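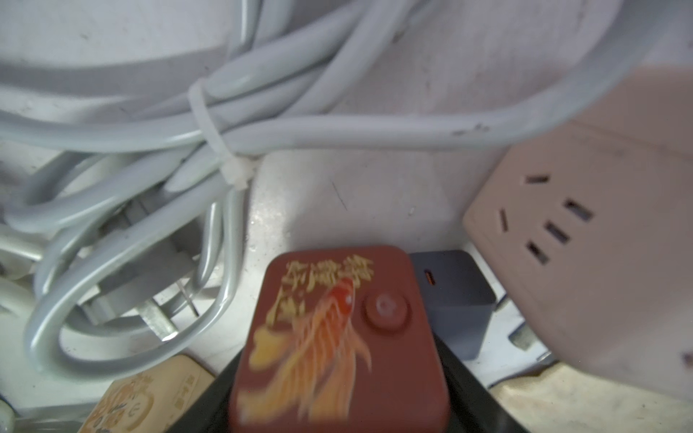
May 2, 2020

Brinby loom, back room. Carried on with the damp problem in the dye shed, then the mordant tests on the Kioko wool. Writing it all up in one go as I didn't keep notes on the bench.

Wool first. Weighed out 12 skeins of the Kioko two-ply, all from the same bag, and scoured them in two lots. Water was 40 degrees going in. The first lot came out fine. The second lot still felt greasy after the rinse so it went through again with a bit more soda. I think the bag was packed from two fleeces, as the second lot is slightly yellower and has more crimp. Should have sorted it before scouring. Skeins from the second lot have a knot in the tie so we can tell them apart later.

Mordant was alum at the usual rate for half of them, alum with cream of tartar for the rest. Held just under a simmer for 30 minutes, lid on, then left in the pot to cool. The big pot holds heat longer than the small one and I didn't allow for that, so the two sets aren't a fair comparison. Will swap the pots next time and see if the difference follows the pot or the mordant.

Dye: onion skins in one bath, eucalyptus leaf in the other. The leaf was what we stripped from the prunings by the Sasik gate. It had been drying for a good while and some of it had gone brittle, but it still gave colour quickly.

Results, judged in daylight at the door:

Onion, alum only – strong gold, a bit uneven near the ties
Onion, alum and tartar – clearer and more yellow, even all the way through
Eucalyptus, alum only – rusty orange, better than I expected
Eucalyptus, alum and tartar – duller, closer to tan

The uneven patches are my fault. Ties were too tight. Loose figure-eight ties from now on, in cotton and not the nylon, which doesn't take the dye and leaves a pale ring under it.

I prefer the eucalyptus without tartar. For the Vuselico blanket I'd use that for the border and the clear onion yellow for the narrow stripe. The grey can stay undyed, there is plenty of it on the shelf. Need to work out whether we have enough leaf. The test bath used more than its weight in wool and the second dip was noticeably weaker, so we can't count on stretching it. Next good pruning won't be until July, and I don't want to mix two batches of leaf in one border.

Light test: wound a sample of each colour around card, covered the bottom half with foil and taped it inside the north window. Will want a second set in the west window, where the sun is much harder. Cards are labelled on the back in pencil. The felt pen on the last set faded before the wool did.

Loom: warp for the blanket is measured but not on. Sett is still undecided. I wove a short piece on the sample loom at the wider spacing and washed it. It fulled more than the last one, and went from 40 cm wide to 36. Handle is good, soft without being floppy. The edges pull in on the left, same as always, and I think it's the way I throw from that side. A temple would fix it but the only one we have is too wide for the sample loom.

One heddle on the third shaft of the big loom is bent. It can be moved to the end and left empty. Brake pedal is also slipping again. Tightened the cord, which helped for a while. The cord itself is stretched and needs replacing before we put a warp under any real tension.

Shed: the back wall is still damp low down. Moved the shelf of dried madder and walnut to the other side and threw out one jar that had gone mouldy. The rest smelled fine and looked clean. The gutter outside was almost full of leaves, so that may be most of the problem. Cleared it by hand. Have to wait for rain to know.

To do:

Order cotton tying yarn and more alum, there's less than one jar left
New brake cord
Swap pots and repeat the alum and tartar test on the remaining Kioko
Weigh the eucalyptus leaf properly
Second set of light cards for the west window
Look at the wall after the next decent rain

Dyed skeins are on the rack in the back room. Please leave them there until they've dried through, and don't put them near the heater. The rinse water from the onion bath is in the lidded bucket and can be used again for a pale colour if anyone wants it this week, otherwise tip it on the garden.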